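Zalloncombe Allotments and Gardens Forum > Growing > Bitter cucumbers, what am I doing wrong?

olgate_plot11
Good morning to all. My cucumbers look healthy but the stem end tastes bitter. I water with a can every second evening. Is it the variety, or is it me?

mossy_spade
Water. Every second evening is not enough in June. Mine get a drink every day and they are sweet.

Buzatu43
I don't agree. I watered daily last year and still had bitter ones. Change the variety, and peel from the flower end towards the stem.

mossy_spade
Peeling only hides the problem. Did you mulch?

Buzatu43
Yes, with straw. The same bed, with another seed, gave no bitter fruit at all.

olgate_plot11
Thank you both. I will mulch one half and leave the other – then we shall see who is right. Is it also better to pick them small?

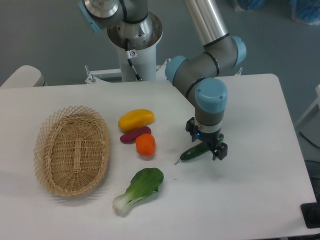 Posted by zondville_grower, 359 posts

Yes, pick them young. I cut mine in the morning and put them in a wicker basket in the shade. A green cucumber left too long on the plant gets thick skin and big seeds, whatever the variety.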